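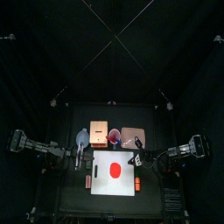

By Benoît Vasseur

Benvinda Figueiredo has a mug of coffee in each hand when she meets me at the door at Bostico, and one of them is for me, so we're off to a good start.

She has worked the sorting tables for 15 years. Returned household goods come in, somebody decides what each thing is, and it goes off to be cleaned, resold or scrapped. For most of those years the somebody was Benvinda. These days a good part of her shift goes to the Flevby cell, a black-curtained booth with a low table and two arms that reach in from the sides.

"I was mad for a month," she tells me. "Then I got curious, and that was worse, because I started staying late!"

Her job now is picking what goes on the table and watching how the arms handle it. Jugs, cups, trays, little bottles, whatever the bins give her. I ask if there's something she likes to try on them and she laughs. "A jug lying on its side. You and I just grab it. Those long fingers have to come down in the right spot, and I find myself leaning along with them like I'm bowling."

The part I really wanted to hear about was the people. Bostico had 140 on the floor when the cell arrived in September, and she says the break room was very quiet that week. Nine of them have since moved over to setup and checking, with 10 weeks of training first (paid, she wants me to write down, and only after they pushed for it). The rest still sort by hand.

"My wrists are better," she says. "My eyes are tired. Before, I could talk to Esteves across the table the whole shift. Now he's over in checking and I see him at lunch." She stops for a second. "I miss that more than I thought I would."

Does she worry about what comes next? Sure. There's talk of a second booth at the Bondunley site, and she'd like somebody to say out loud how many hand sorters will be left there afterward. She has asked twice. The last answer was that the plan isn't final.

"So I'll ask again," she says, and takes my empty mug off me, because her break ended at 10:15 and it's already 10:20.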